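3.2 Demonstration collection

All demonstrations were given with a pair of hand-held grippers, one for each hand, which we call the Hurlow grippers after the project they were built for. The operator holds one in each hand and does the task directly at the table, with no robot present. Each gripper carries a mounting plate on its upper side and is wired by cable to the recording computer. A camera at head height records the table from the operator's point of view. The recorded gripper openings and poses are later mapped onto the two arms of the Koklow robot, as described in Section 3.4.

We chose this method over remote control after a short pilot. In the pilot, two operators used the Farquharson leader-follower rig to teach the same tasks from a seat beside the robot. They could finish most of them, but they moved slowly and stopped often to check depth, and the trained policies copied the stops. With the hand-held grippers the motion was smoother and new operators needed less practice. The price is that the operator can reach in ways the robot cannot, and some recordings had to be dropped for that reason.

The work area is a small table that is approached from one side only. Floor positions are marked with tape so that the table can be put back in the same place after a change of task. Figure 2 shows the area with the tumbler and basket used in the placement task. In this task the operator takes hold of the tumbler with either gripper, lifts it, and sets it down inside the wire basket. The other gripper may be used to steady the basket or may be left open and out of the way. We did not tell operators which hand to use.

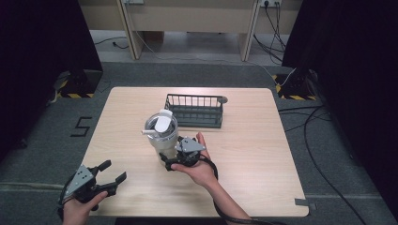

Figure 2. Hand-held grippers at the tumbler placement task, seen from head height. The right gripper is at the base of the tumbler; the left gripper is open at the table edge.

Start positions were varied between recordings. Before each one, the operator moved the tumbler to a new spot on the front half of the table and turned it so that the straw or spout pointed in a new direction. The basket was moved less, and always stayed within reach of both robot arms. Operators were asked to begin with both grippers clear of the objects and to finish in the same way, so that every recording has a plain start and end. They were also asked not to correct a bad grasp by pushing the tumbler along the table. If a grasp failed, they let go, backed off and tried again – these second tries were kept and labeled.

Grasp height turned out to matter more than we expected. Operators left to themselves often took the tumbler near the lid, where it is easy to see. On the robot this led to tipping when the approach was slightly off. We therefore asked for a low grasp, with the fingers around the lower part of the body, in all later sessions. The early recordings with high grasps were left out of the main training set but are used in the comparison in Section 5.1.

In total we recorded some 1,000 demonstrations over 6 tasks. The tumbler task accounts for 316 of them, more than any other, as it was also used to tune the mapping from the hand-held grippers to the robot. A recording was dropped if the pose of either gripper was lost for more than a few frames, if a cable caught on the table edge and pulled the wrist, or if the mapped motion went outside the joint limits of either arm. The last check was run at the end of each session, so that the operator could repeat the lost recordings while the table was still set up.

Recordings were cut and labeled with the Gruklow tool. Each was split into approach, grasp, carry and release, with the boundaries taken from the gripper opening and then corrected by hand. The carry phase was the hardest to mark – operators tend to loosen their grip a little before the tumbler touches the basket floor, and the opening signal alone puts the release too early. For this phase we used the height of the gripper above the table as a second cue.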